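Halteveck, season one – review

The first episode of Halteveck opens with the old duke already dead and his household pretending he is only ill. It takes 50 minutes to get the news past the palace gate. I nearly gave up there, and I'm glad I kept going.

The series runs to 20 episodes and covers one winter in the port of Saltulness, where the grain houses owe money to the crown and the crown owes money to everyone else. The duke's younger daughter wants the seat. Her uncle holds the seal. Most of the plot is about who has seen the will and who is lying about having seen it.

The best stretch is episodes seven to twelve. The harbour master changes sides twice, and both times you can follow why. The dinner in episode nine, where the uncle has the salt moved to the other end of the table and the whole room goes quiet, is better than any of the sword fights.

I watched the lot with the subtitles on for the northern accents.
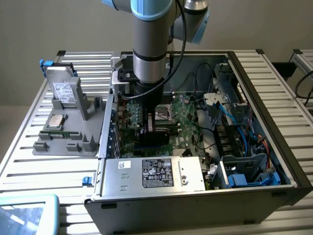 A desktop tower on its side, with the motherboard showing.

The middle of the season has a problem, and it's the Plelwood story. Every second episode leaves the court and goes off to the forest so the banished son can argue with his guards. He doesn't learn anything until episode fifteen. You could skip most of it and only miss the letter.

Costumes are good, though the crowd scenes are thin. We're told 300 soldiers are camped outside the walls and we never see more than a few tents. The music is heavy on drums. The colour is very dark in the night scenes – close the curtains.

The ending settles the will and leaves the marriage open. I'd watch a second season if they keep it in town.

Three and a half stars out of 5.

Comments

saltandbarley: Agree about Plelwood. I fast-forwarded until the letter turned up.

ots_fan: The cook knew in episode two. Go back and watch her face when the doctor leaves.

greyferry: Does the uncle die? I don't mind spoilers.

ots_fan: Not this season.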